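Labelling by weight: a bakery technologist on shelf life, flour and rework
28 May 2020

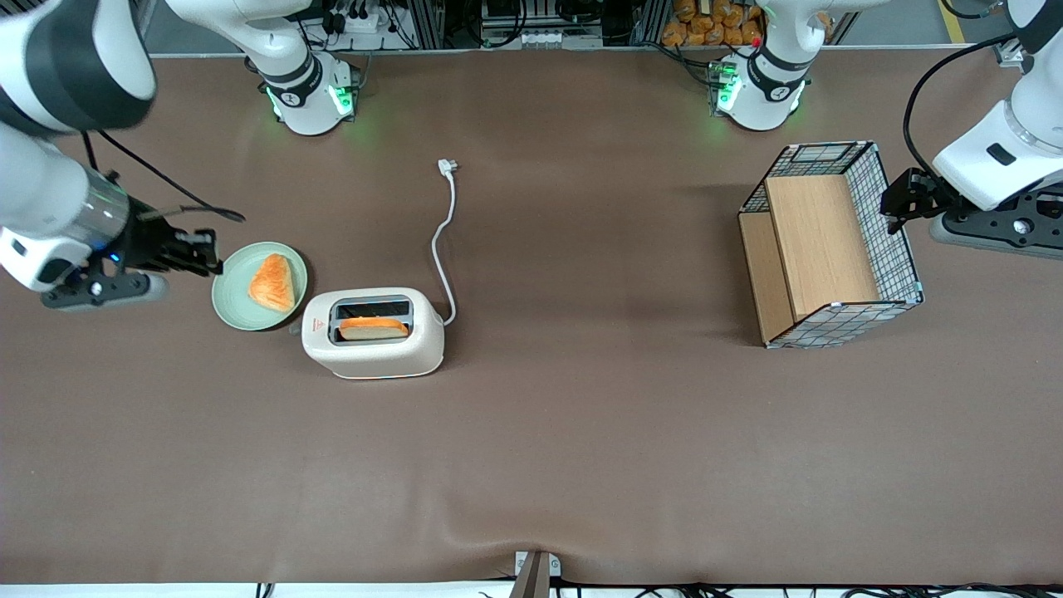 Pastry or toast on a green plate, with a two-slot toaster alongside.

The technical manager at Jistier, a wholesale bakery supplying cafés and grocers from its site in Sitby, has worked in laminated dough for most of her career. She agreed to speak by telephone on the condition that her name was left out, as the company is partway through a supplier review.

The review concerns flour. Jistier buys from two mills and in December changed the specification for its main pastry line, moving to a slightly lower protein content. "The old flour fought back," she said. "You would sheet the dough to thickness and it would shrink before it reached the cutter. Then your piece weights drift, and then you have a labelling problem."

Piece weight governs much of the work. The line runs batches of 1648 pieces, and a sample is taken from each for weighing before the dough goes to proof. Pieces under tolerance are pulled. Trim and rejected dough can go back into the mix as rework, within a limit the company sets for itself.

"Rework is already developed dough," she said. "Add too much and the layers close up. You get a bready centre and customers ring you about it."

On butter she was brief. The sheets arrive chilled and are brought up to working temperature in a separate room. If the butter is colder than the dough it cracks during rolling, and if it is warmer it smears into the layers. Both faults show up after baking, by which time the batch has to be graded or thrown out. The tempering room was rebuilt two years ago – the old one shared a wall with the ovens – and she regards it as the best money the firm has spent in her time there.

The longer part of the conversation dealt with staling. Pastry loses its crispness mainly by taking up moisture, from the air and from its own filling, while the crumb firms as the starch recrystallises. The two processes run at different speeds and respond differently to storage. Refrigeration slows mould but speeds up the firming, and she would like to see cafés stop doing it with unfilled product.

"Freeze it or leave it out for the day," she said. "The fridge is the worst place for it."

Reheating reverses some of the firming for a short time. Jistier prints oven instructions on its retail cartons and has been asked by several stockists to add directions for toasters. She has resisted. Slot widths vary, and glaze darkens quickly near an element.

The firm's second site, at Prinisgate, handles frozen unbaked goods only. It dispatched 3232 cartons in the most recent full week of trading, with 429 of those going to Yaman, a distributor that serves regional stores. Orders from cafés have fallen this autumn and grocery orders have risen, which has shifted the mix toward smaller packs. Smaller packs use more film per piece and need more changeovers.

Asked what she would alter first if the budget allowed, she named the checkweigher on the pack line.

"It's old, it's slow and the spare parts come from overseas," she said. "I've had a quote on my desk since before Christmas."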